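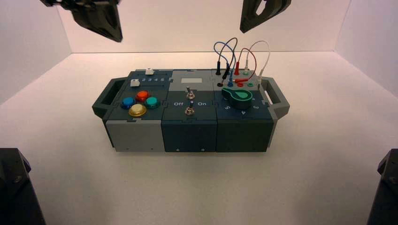 Category: Manipulation > Task board > Knobs and switches

Ticket title: Green selector knob stops one position short
Opened by: Jussara Lacerda
Assigned to: Knut Ehlers
Status: Open, waiting on test run

Jussara: Buttons are great now, all four colors, and the Off/On toggle went 40 for 40 this morning. I cheered! The rotary knob is my problem. Ask for position 3 and the right gripper lets go at 4. Same result after restarting the Kundik controller.

Knut: Love those toggle numbers. Is it slipping on the knob or not turning far enough?

Jussara: Slipping, I think. The fingers close on the pointed tip and slide off toward the end of the turn. Log attached, 20 attempts.

Knut: Got it. Grip point is too far out on the tip. Move it in toward the center and drop the closing speed to 200. Please leave the patch cables alone for now - one change at a time.

Jussara: Better! 3 and 4 are both fine. 5 still fails now and then, when the wrist runs out of travel.

Knut: Then let it release halfway and regrip. People do that with a stove dial without thinking, and a stove dial is what I want to try next. I wouldn't trust it near a hot pan yet, but a washer or a dryer in June? I really think so.

Jussara: Regrip added. Starting the 3,000-turn run tonight, will post the log here.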